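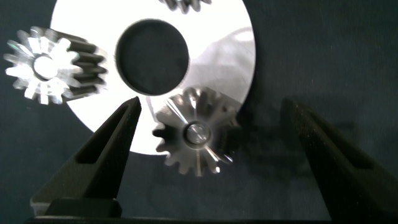
Clokon Tool Library, project office | Report to the Soltton Fund | 1 September 2021

This report covers the period from March to the end of August. It follows the headings in the grant letter, apart from publicity, which we have put in with membership.

Opening and premises

The library opened at the old seed merchant's in Trevor in March, two weeks after the date in our plan. The delay was caused by the electrics. The survey before we signed the lease had passed the lighting but had not looked at the sockets in the back room, and all of them had to be replaced before we could run anything from a bench. The landlord paid for the wiring and we paid for the new sockets.

The front room holds the lending shelves and the desk. The back room is the workshop, with three benches and a lockable cupboard for blades and bits. The yard is used for returning muddy garden tools, which people are asked to rinse at the tap before they bring them in. Most do.

The roof over the yard store still leaks at the gutter end. We have moved the hedge trimmers and the carpet cleaner away from that wall. The landlord has agreed to repair it before winter, but we do not have a date.

Membership and lending

We now have 629 members. The target for this stage was lower, and we think the door-to-door leaflet did more for us than the posters or the piece in the parish newsletter. When people join we ask how they heard of us, and the leaflet is the usual answer, followed by a neighbour.

There were 1363 loans in the period. The things borrowed most were drills, the long ladder, the wallpaper steamer and the pressure washer. The pressure washer had a waiting list from May onwards, and we bought a second one in July with the Fund's agreement. The tile cutter has been borrowed less than we expected. The cement mixer has gone out only twice, as it will not fit in most cars, and we would like to sell it and spend the money on a second steamer.

Late returns were a problem in the spring. We tried fines for a month and then dropped them. They brought in very little and led to arguments at the desk. A text message the day before an item is due has worked better. Five items have not come back at all and we have written them off.

Repair evenings

We held 48 repair sessions. People bring in a broken household item and sit with a fixer while it is looked at. Lamps, toasters, vacuum cleaners and sewing machines are the most common. Small mechanical items such as kitchen scales and wind-up toys take longest, mainly because parts are hard to find. We have started keeping a parts drawer, sorted by type, with screws, springs, belts, switches and gears saved from items that could not be mended and that the owner did not want back.

We do not take microwaves or anything running on gas. This is now on the poster, following some wasted journeys.

All mains items are tested before they leave. One of our two testers moved away in June, and until a replacement was trained in August we had to keep some repaired items over to the following session. A third person is now being trained so that it does not happen again.

Booking system

The Flatis booking system was set up in April. It handles reservations well. It does not handle items in several parts, so the steamer and its hose appear as separate loans unless the desk joins them by hand. We have asked for this to be changed. Members without internet access book by phone, and the desk enters it for them.

Money

Spending is within budget. At the end of August there was £3309 unspent on the equipment line, mostly from tools that were donated to us in good condition and did not need to be bought. We ask the Fund's permission to carry this over and use part of it for shelving in the back room. Insurance cost more than planned and is the only line that is over. The full table went to the grants office with the receipts.

Next six months

We plan to open one extra morning a week, start a short course on basic sewing machine care, and find a dry place for the garden tools. We also need to settle the lease, which has a break clause next March. The rent has been discussed but nothing has been signed.

Comments

Allotment member: Good to see the washer list sorted. Any chance of a second long ladder as well?

Trevor resident: My lamp was mended in July and is still going. Please could the opening hours be put on the door, not just the website.

Desk reply: Hours are going up on the door this week. The ladder has been noted.

New member: I would buy the cement mixer if it is for sale.

Related items

Clokon Tool Library: how to join
What we lend and what we don't
Repair evenings: what to bring
Using Flatis to book a tool
Soltton Fund: guidance on carrying over a grant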